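3.2 Das Handgreifer-Set im häuslichen Einsatz

Wer sich, wie wir, längere Zeit mit dem Set der Firma Skála beschäftigt, gewinnt es mit der Zeit durchaus lieb - und gerade deshalb möchten wir seine Eigenheiten etwas ausführlicher schildern, als es in einer Bewertung üblich sein mag. Erprobt wurde es in Wohnungen in Kusstead und Rerneck, und zwar vor allem beim Ordnen und Falten von Kleidung (Abb. 4). Insgesamt gingen 664 Durchgänge in die Auswertung ein, 102 davon mit langärmeligen Oberteilen, die uns erwartungsgemäß am meisten beschäftigt haben.
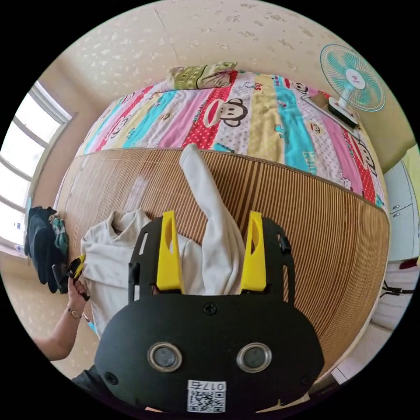 Abb. 4: Arbeit mit dem Handgreifer an einem weißen langärmeligen Oberteil auf einer Bambusmatte.

Erfreulich fanden wir, wie rasch sich auch ungeübte Personen mit dem Gerät zurechtfanden; nach einer Einweisung von 90 Minuten arbeiteten die meisten schon recht gelassen. Weniger glücklich waren wir mit der mitgelieferten Software Nidska, die bei langen Aufnahmen gelegentlich die Verbindung verlor und uns 143 Durchgänge wiederholen ließ. Der Kundendienst half freundlich und geduldig, doch würden wir uns für die nächste Version eine Zwischenspeicherung wünschen. Auf die Haltbarkeit der Finger gehen wir in Abschnitt 3.3 ein.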